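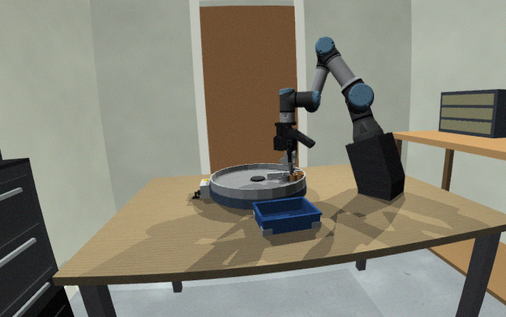

Tornholm Small-Parts Picking Cell
Konis Equipment / Feeding and Picking / Tornholm

Availability: built to order
Lead time: 90 days from signed layout
Demo: screen demo at our shop, by appointment (afternoons are best)

Hi, Brândușa Barbu here. I look after the feeding and picking pages at Konis, and I've put the usual facts about Tornholm lower down if you're in a hurry. First, though, I want to tell you about our December open day, because so many of you asked the same questions at the screen that I figured the answers belong on this page!

Tornholm is a tabletop cell: one arm, one round feeder, one open bin in front. Small parts go in the feeder, the arm reaches over with a two-finger gripper, takes a part and drops it in the bin. It's meant for shops that have one fiddly part and a person who is very tired of picking it up. You pick the arm with us, you send us your part, and we model the entire thing before anybody cuts metal.

That modeled version is what we ran at the open day. Laurențiu Pop built the simulation and had it up on the big monitor by the coffee, with the room view on one side and the gripper view on the other. I thought people would drift past it on the way to the lathes. They pulled up chairs! One group from Farahani (they make cable hardware) stayed through lunch and asked him to move the bin over and over, a little closer, a little farther, turned a bit, turned back, and he did it every time while eating a sandwich with the other hand.

What people wanted to know

Can the bin move? Yes. The standard bin is a blue open tray, and it sits where you want it within the reach of the arm. We fix it with corner brackets so it goes back to the same spot after you empty it. If you already have bins you love, send us one and we'll make brackets to fit.

Does it need a vision system? For simple parts, often no. For parts that hook together or roll over each other, I'd budget for a camera and talk to Laurențiu before you order anything. He'd rather hear from you early.

How big a table? Bigger than you think. My own first layout put the pedestal right up against the feeder and the elbow had nowhere comfortable to go. Leave space behind the feeder and keep tall things (shelving, door handles, that one cabinet everybody has) well clear of the arm. This is where the model earns its keep, since we can draw your furniture in it and find the trouble on a screen.

Can I use my own feeder? Usually. We quote with the Grisetti round feeder because it's low and easy to reach into, but we've modeled others. Send a drawing or a scan, and please include the rim height. People forget the rim height. I forgot it once too, and had a very patient phone call about it.

What about odd shapes? This got the most chatter of the day. Cylinders are friendly. Hooks, clips and anything with a bend in it are a different story, as they hang off a fingertip when you want them to let go. The gripper view is the best place to look at this, and Laurențiu will happily pause it and talk you through the finger shape until closing time. 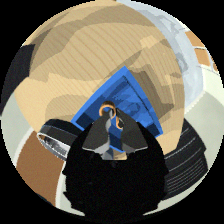
Gripper view from the Tornholm model, with a hooked, copper-colored piece at the fingertips and the blue tray behind.

I'll admit I like the gripper view more than the room view. The room view tells you if the cell fits. The other one gets you thinking about your actual part, which side the fingers would close on, how much clearance there is over the tray wall. A woman who runs a two-person spring shop looked at it for a long while and then went out to her truck and came back with a coffee can full of samples. We've modeled one of them already.

One fair complaint: the gripper view is dark in places. The fingers are charcoal, the body is black, and on our older monitor it all ran together. Laurențiu has since offered to lighten the gripper in customer models, so just ask if you'd like that. It changes nothing in the motion.

Another one, from the Farahani group: they wanted cycle times on the spot. We don't quote those from an open day run, sorry. We need your part, your feeder fill and your bin position, and then you'll get a number in writing.

What comes with the cell

Arm and angular pedestal, bolted to a table you supply or one of ours
Two-finger gripper with one set of fingers cut for your part
Round feeder (Grisetti, or yours)
One blue bin with front corner brackets
The full simulation of your layout, yours to keep
3 remote sessions with Laurențiu after installation

Spare fingers are $127 a set. If your part changes a lot, get two sets up front and save yourself the wait.

For scale, the trial batch we like to model against is nearly 2,000 parts, and you don't have to ship us that many! A sandwich bag of samples and a drawing will do. Mark the bag with your company name, please. There are two unmarked bags of brass something on my desk from December, and if they're yours, call me.

Before you book a demo

Bring the part, or several if they vary. Bring a phone photo of the table or corner where the cell would go, with rough measurements. Tell us which way the door swings. The demo takes about an hour if you come with one part and most of an afternoon if you come with a coffee can.

Demo requests go through the form on the Konis contact page. Put "Tornholm" in the subject so it lands with me, and say whether you'd like Laurențiu to have your part loaded in the model when you get here. He needs the samples a week ahead for that.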